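Charger packs go out to new tenants at Warnaslow

December 8, 2021

New tenants moving into the Haworth block at Warnaslow this winter will each find a small zipped pouch waiting with their keys, holding a phone charger and a cable.

The packs are being put together by the Brodari reuse shop on the parade, which has spent the autumn sorting through donated electrical goods. The first 17 went out last week and more are being made up in the shop's back room as flats become ready.

The idea came from the housing office. Staff there had noticed that people arriving from temporary accommodation often had a phone that was nearly flat and no means of charging it. Gas and electricity accounts, school places and doctors' appointments are mostly sorted out by phone or online in the first few days, and a dead battery can hold everything up.

Ciarán Scanlon, who runs the shop, said the request had come at a good time. A collection in July had brought in several crates of cables and plugs, and most of them had been sitting on a shelf ever since.

"We had plenty to choose from, but it was all in a knot," he said. "Getting the knot out took longer than anything else."

Each charger is looked over for cracks or bent pins and then tested before it is set aside for a pack. Cables are plugged in and left to charge a phone for a while. Anything that cuts out, gets too warm or has a split in the covering goes into the recycling cage behind the shop. Scanlon said the older cables failed most often near the plug, where they had been bent.

Once a cable has passed it is wound into a coil and fastened with a tie. The pouches are clear, with a black zipped rim, so the housing staff can see that nothing is missing without opening them. A charger goes in with a coiled cable, the zip is closed and the pouch is put in a box by the door.

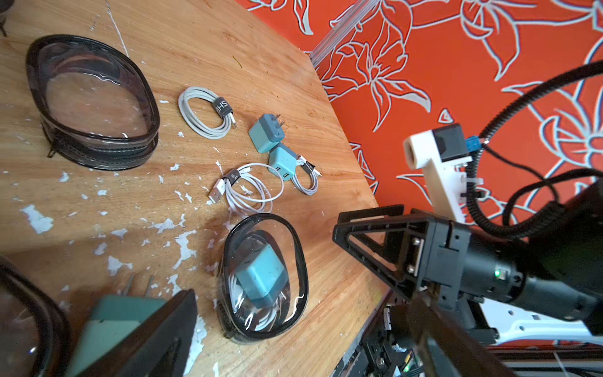
Prirnon Residents' Group would like the scheme to go further, and has asked whether people already living in the block could have a pack as well. The group said in a note to the shop that plenty of older residents were managing with one worn cable between two people, and that a spare would be welcome. It also asked for longer cables, as the sockets in the older bedrooms are a fair way from the bed.

Scanlon said he had no objection, but new tenants would come first until the spring. After that any packs left over will be put out in the shop for residents to take. Longer cables are rarely donated, he said, and he has asked anyone who has one to spare to bring it in.

The shop is also short of pouches. The present supply came in a single donation and will not last beyond January. Small zipped wash bags or pencil cases would do as well, provided they are clean and the zip runs freely. Drawstring bags are less useful – the cables tend to work their way out.

Besides the charger and cable, the housing office adds a card to each pack with the Wi-Fi details for the ground-floor lounge and the number for repairs. This is done at the office when the keys are signed for. Tenants do not have to return anything if they move on.

The work is done on two mornings a week, before the shop opens to customers. Most of it is winding and fastening, and Scanlon said a person could pick it up in a few minutes. He asks that cables are not wound too tightly. A loose coil with one tie is enough, and the plug should be left where it can be found.

Donations of chargers, USB cables and small zipped pouches can be left at the shop counter during opening hours. They should not be left on the step overnight, as a bag of good cables was ruined by rain in the autumn. Laptop chargers cannot be used for the packs but are accepted for sale in the shop. Loose batteries and power banks should go to the council site instead.

People with a large amount to give are asked to ring first on extension 2181, so that space can be cleared. The shop will close for 11 days over Christmas and packing will start again in the new year.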